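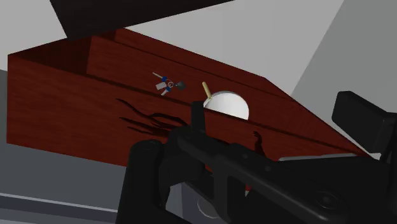
Kobe Claeys
Lecturer in robot control, Prurkbridge

Chapter 4: Recording Demonstrations by Remote Control

A demonstration is a time-stamped record of one complete task, produced by a person steering the arm. The exercises use the Bendach set, which holds 182 demonstrations made in simulation. Joint positions and gripper commands are stored at every step – camera views are stored separately.

4.1 The approach

Before closing the gripper, the operator brings the fingers over the part to be grasped. With a branch, the choice of grasp point affects how far the free end swings.

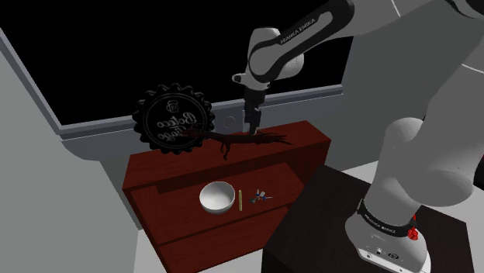 4.2 Choice of viewpoint

A wrist view shows the contact area but little of the room. A fixed view can show the base and nearby furniture, yet may lose the gripper altogether. Record both.
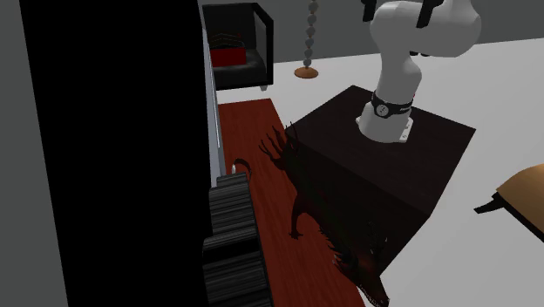
4.3 Trimming the record

Delete idle steps at the start and end of each file.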